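Mulline parts store, flow rack aisle 2 — monthly inspection, robot picking cell and manual stations
22nd June. Checked by Sekar Teoh.
14 shares | 3 comments

1. Crate rims and walls. OK. Scuffs only. Replace any crate with a split rim before it goes back on the rack.

2. Rack rails and rivets. OK. Torque check not due until the cell reaches 3000 hours; meter reads 1142.

3. Gripper fingers. Worn at the inner edges, within limit. Reorder from Dumier before next inspection.

4. Release height over crate rim. OK at all upper tier positions. Lower tier still filled by hand.

5. Light curtain and gate switch. OK. Gate opened mid-cycle, arm stopped. Restart needs the key — confirmed that key is held by the shift lead and not left in the panel.

6. Manual station, lower tier. ACTION. Since the arm took over the upper tier, the two pickers on each shift do all of the bending and none of the reaching. Rotation sheet was blank for most of June. Rotate every two hours and sign.

7. Fault clearing. ACTION. Pickers now clear dropped parts as well as pick. Three on the late shift have not had the Hekix lockout training. Until they have, faults wait for the shift lead.

8. Pick rate display. Comment: the board shows the cell and the manual stations as one figure (1055 at time of check). Operators read it as a target for themselves. Split the display or turn it off.

9. Noise at station. OK.

10. Walkway marking. Worn at the aisle end. Repaint.

Items 6 and 7 to be closed before the upper tier of aisle 3 is handed over to automatic.

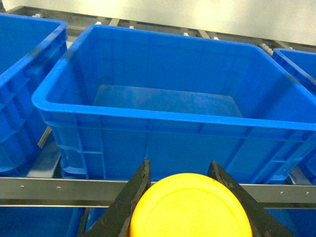 Sikora: On item 7, waiting for the shift lead cost us most of an hour on Friday night. Can the training be run on lates, please? We only ever get offered the morning slot.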